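El puesto de pinzas manuales de Celtov se revisa cada 25 horas de uso. Ataahua Tipoki empieza por las mordazas: las prueba sobre tejido gris, que deja pelusa en las juntas. 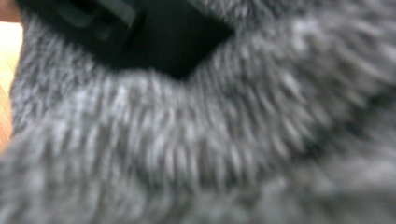
Pelo gris y pieza negra, muy de cerca.

Después repasa los cables y las placas blancas de puntos negros, una por pinza. Si una baila, repite la calibración, unos 4 minutos.

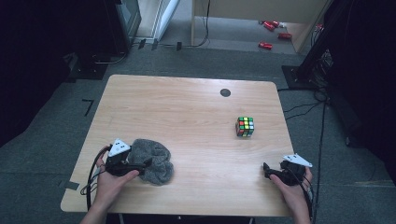

Costigan opina que 25 horas es poco margen y que en Pakgate limpian las juntas a diario.

Última actualización: mayo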